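Library > Machines and People > Part One: Handling > Chapter 2

Chapter 2
Snags, slips and the hand that thinks it has let go

By the end of the last chapter we had an arm that could reach a point on a table and stop there, again and again, to within the width of a pencil line. A lovely thing to watch! Now we give it something soft to hold and most of that certainty goes out of the window.

Rigid parts are polite. A steel block has the same shape when you pick it up as it had when you looked at it, and if you grip it too hard the worst you usually get is a scratch or an overload warning. Cloth, rope and knitting behave quite differently. They fold while you are closing your fingers. They squash, so the motor current climbs slowly and never gives you the clean step that says "contact". And they have loops, which is where this chapter really begins, for a loop can hold a finger just as well as a finger can hold a loop.

Take a moment to think about your own hands and a woollen jumper with a ring on. You feel the catch almost before it happens, and you back off without deciding to. A robot hand has to be given every part of that reflex by someone: the feeling of the catch, the decision that it matters, and the backing off. Leave out one and you have the makings of a fault.

Handles and fittings make things more interesting still. A chunky knitted piece may have a dark strap tucked between its folds with a metal ring at the thumb side of the grip, half hidden from the camera at the wrist. The yarn gives way when the hand moves. The ring will not. One object, two very different kinds of load, and the controller has been told about only one of them. 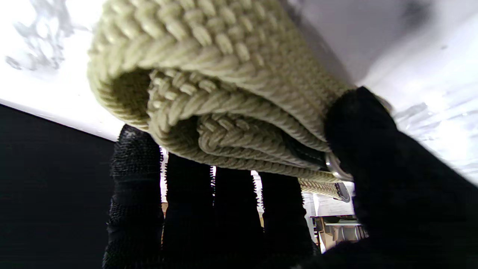

2.1 The Trurnwood stop

Our case comes from a handling cell at the Lasell works in Trurnwood, built by a small firm called Hladun and watched over by logging software named Viniveo. The job was packing braided goods. Two arms, each with a five-fingered hand, lifted a piece, turned it and lowered it into a tray. The cell had completed 3,265 cycles on its current settings and the people running it were rather fond of it.

One Sunday, shortly before the shift changed, the right hand opened to release a piece and the strap stayed hooked behind its thumb. The finger sensors reported the angles they should report when a hand is open. The release was marked as complete. The right arm set off for its next position while the left hand was still closed on the other end of the same piece.

You can see what is coming. The strap went tight between the two arms and neither controller had been written to expect a pull from the other. The force limit on the right arm did its work, but the signal had to be above the limit for 400 milliseconds before the cell would stop. That delay had been added months earlier to get rid of nuisance stops caused by thick yarn dragging over the table. In that time the ring tore free, shot across the cell and struck the inside of the guard.

The guard was closed, so there was no injury. Ilse Leemans, the technician on duty, heard the crack, pressed the emergency stop and then did something we would like every reader of this book to copy. She left everything where it was. She wrote down the position of both hands and the pieces of the strap before she opened the gate, and her notes turned out to be worth more than the log.

2.2 What the log said, and what it left out

Viniveo had recorded fault code 101, "force limit, right arm". Perfectly true! It is also close to useless if you want to stop the same thing happening again. Reading it alone, you would go looking for a collision, or for a worn joint, and you would find neither.

Severyn Tkachuk, who wrote the release routine, sat down with the notes and the log together and rebuilt the order of events:

- The hand opened to its commanded angle.
- The routine checked the angle and nothing else.
- The strap was still around the thumb.
- The arm moved.
- The force rose, and the delay timer began to run.
- The ring failed before the timer ran out.

Look hard at the second line. "The fingers are open" is a statement about the hand. "The object is free" is a statement about the world. The routine measured the first and reported the second, and it had been getting away with it for thousands of cycles. Engineers call a condition like this a latent fault: it sits in the design from the first day and waits for the right piece to come along.

2.3 Two hands, one rope

With a single arm, an unnoticed snag usually means that the piece gets dragged along behind. Annoying, and sometimes messy, but the force is limited by the weight of the thing and the friction under it. Add a second arm and the piece can become a tie bar between two strong machines.

Rope is a splendid material for studying this, and we shall use it all through the chapter. Slack rope passes almost no force from one hand to the other. Pull it straight and suddenly it passes nearly all of it. The change comes over a very short distance, and that is why a loop of slack between the hands is such a comfort during a release. 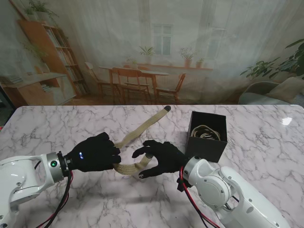
Figure 2.1 Rope handling with two arms. The left hand is closed on the rope; the right hand is open, with thumb and index finger reaching towards the loop.

Before reading on, sketch the rope in the figure from above and mark the hand that is holding it. Now suppose the open hand takes hold of the loop and moves away to the right. Where does the slack go first? At what point would the left arm begin to feel the pull? Keep the sketch, as you will need it for the force calculation in section 2.6.

2.4 A better release

Tkachuk's repair had two parts. The first was a short test move: after opening, the hand backs away slowly by a small amount, and the controller compares the force at the wrist with the force expected from an empty hand. If something is still attached, the arm stops there, with plenty of slack left. The second was to take out the long delay during release and keep a filtered limit only for the sliding part of the job, where the nuisance stops had come from in the first place.

Leemans asked for one change more. The message on the operator's screen now reads "Release not confirmed, right hand", and it tells whoever is standing there to look before touching the reset. We shall come back to the wording of fault messages in Chapter 7, but try this now: write down three messages that could have replaced code 101, and ask a friend which one would make them keep the gate shut.

Related sections
Chapter 1: Reaching a point and stopping there
Section 2.5: Feeling an empty hand
Section 2.6: Working out the pull in a taut rope
Chapter 7: Messages people can act on

Machines and People | Contact the editors | Copyright the authors, all rights reserved | Back to top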